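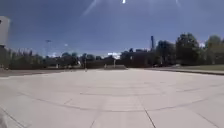

Paved plaza

A paved plaza is an open bit of town laid with slabs and meant mostly for people on foot. I've been writing up the one at Villitz for this wiki since March, and I'm afraid it has made me a paving bore!

Surface

Concrete pavers are the usual choice for big plazas. Pale ones stay cooler in summer (they do glare, so bring sunglasses), and the joints let the slabs move a little with the weather. Bergþóra Kjærgaard, who taught me most of this, likes her joints 6 mm wide – I think that's a touch generous, but she has laid 27 plazas and I have laid a patio.

Bollards

These are short posts that keep vehicles off the slabs while letting prams and bikes through. Drum-shaped ones are my favourites, as they're a decent height for a sit-down on a Saturday. 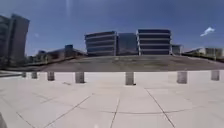 Squat grey bollards on pale concrete pavers, with a grassy mound behind.

Edges

Planting softens all that hard ground. Low grass mounds are easy to mow if the slope is gentle, and trees give some shade by late afternoon.

See also: Kerb, Patio, Street furniture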